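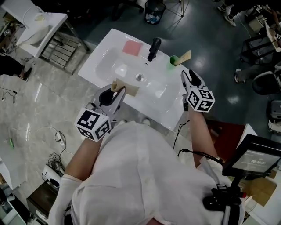
Section 4: Fitting and First Use of the Dumonley Basin Waste

The Dumonley basin waste is supplied ready assembled and must be taken apart before it is fitted. The instructions in this section apply to oval and round basins with a single central drain, and they assume that the tap has already been installed in accordance with Section 3. A white basin with a round chrome drain and a black single-lever tap, as illustrated, is a suitable arrangement, and the finish of the waste need not match that of the tap. Sponges, cloths and other loose articles should be cleared from the back edge and the front rim before work begins.

4.1 Before you start

Read the whole of this section before opening the sealed bag of washers. Washers that have been removed from the bag cannot be returned.

Check that the carton contains the following:

Waste body with flange
Domed plug
Upper washer (soft, black)
Lower washer (firm, white)
Backnut
Fitting key, part no. 643

You will also need an adjustable spanner, a bucket, a dry cloth and a torch. A trap is not included. The Traltby bottle trap and the Delaunay shallow trap are both approved for use with this waste. Where the clear height beneath the basin is less than 190 mm, the Delaunay shallow trap must be used.

CAUTION: Do not use plumber's putty on this product. Putty will attack the upper washer and the guarantee will no longer apply.

4.2 Removing the old waste

1. Turn off the hot and cold supplies at the isolating valves and open the tap to release any water remaining in the pipes.

2. Place the bucket beneath the trap. Unscrew the trap by hand and allow it to empty.

3. Loosen the old backnut with the spanner, turning it anticlockwise when viewed from below. If the nut will not move, apply a little penetrating oil and wait before trying again. Do not strike the nut.

4. Lift out the old waste from above. Remove all traces of sealant from the drain hole with a plastic scraper.

5. Measure the drain hole. The waste is designed for a hole of 44 mm. Larger holes require the adaptor ring, which may be ordered from Zolance Customer Service.

Note: Metal scrapers and wire wool will mark the surface of the basin. Marks of this kind are not covered by the guarantee.

4.3 Fitting the new waste

1. Unscrew the backnut from the waste body and set it aside with the lower washer.

2. Slide the upper washer up the thread until it rests flat against the underside of the flange.

3. Lower the waste body into the drain hole. On basins with an overflow, the slots in the body must face the overflow channel.

4. From below, fit the lower washer with its tapered side uppermost, followed by the backnut. Tighten by hand.

5. Hold the waste body still with the fitting key and give the backnut a further half turn with the spanner.

6. Fit the trap and tighten its collar by hand only.

7. Screw the domed plug into the centre of the waste body until it stops. Press once to close and once again to open.

CAUTION: Over-tightening the backnut may crack a ceramic basin. If the washer can be seen bulging beyond the flange, slacken the nut and begin again from step 4.

4.4 Testing for leaks

1. Close the plug and turn on the supplies. Fill the basin to just below the overflow.

2. Dry the underside of the waste with the cloth and inspect it with the torch.

3. Open the plug and let the basin empty fully. Inspect the trap joints while the water is running away.

4. Repeat once with hot water from the tap.

If water appears at the flange, reseat the upper washer. If it appears at the backnut, tighten by a quarter turn and repeat the test.

4.5 Routine care

Clean the plug and flange with warm water and mild soap. Bleach, limescale removers and scouring creams must not be left in contact with the finish. The plug should be unscrewed and rinsed from time to time, and the upper washer replaced if the basin no longer holds water. Wastes supplied before October used a different washer, part no. 400, and the two are not interchangeable.

Questions concerning this section should be sent in writing to Paloma Lindqvist, Technical Publications, Zolance, quoting the part number printed on the carton.

Section 4 last revised November 28, 2024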